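About the Stidasham Institute

The Stidasham Institute is a teaching and research school for robotics and automation. It offers evening certificates, a two-year technical program, and short courses for employers in the region. Instruction takes place in the Mirner Building, where the simulation laboratory occupies most of the upper floor.

The Institute opens its doors to the public each May. Visitors are received in the main hall and proceed in small groups to the laboratory, where students present work from the current term. The last open day welcomed 82 guests, among them families, teachers, and staff from the Kourkoulas parts works.

The principal demonstration concerned simulated handling. A humanoid robot with two arms works at a marble-topped table in a plain white room, all of it computer-rendered, and places small objects into a desk organizer with four compartments. 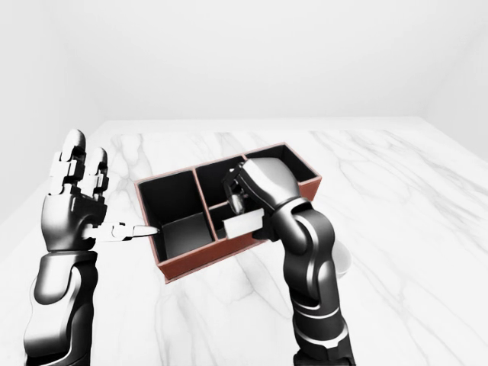 Aparecida Rangel, Director of Instruction, opened the session and explained how such exercises are used in the first-year course. Students are asked to plan the approach of the hand, the grip, and the release, and to keep a written record of every attempt. Marks are given for the record as well as for the result. Guests were invited to put questions to the students directly, and the discussion continued past the scheduled hour.

A second part of the program was led by Sang-wook Shim, who is responsible for Ponness, the Institute's library of practice tasks. Ponness is available to all enrolled students, and partner schools may request access in writing. Mr. Shim described how a task is prepared, from the choice of objects to the starting position of the arms.

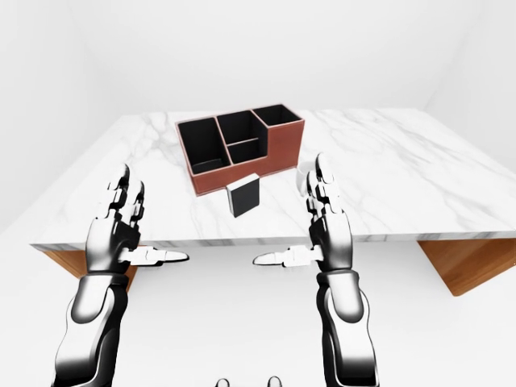

Each new task is reviewed by two instructors before it enters the library. The present plan for Ponness extends to 2031 and provides for further work on two-handed tasks.

Group visits outside the open day may be arranged during term. Groups are limited to eight persons. Requests should be addressed to the Visits Office, extension 2343, and should state the age of the participants and any access needs.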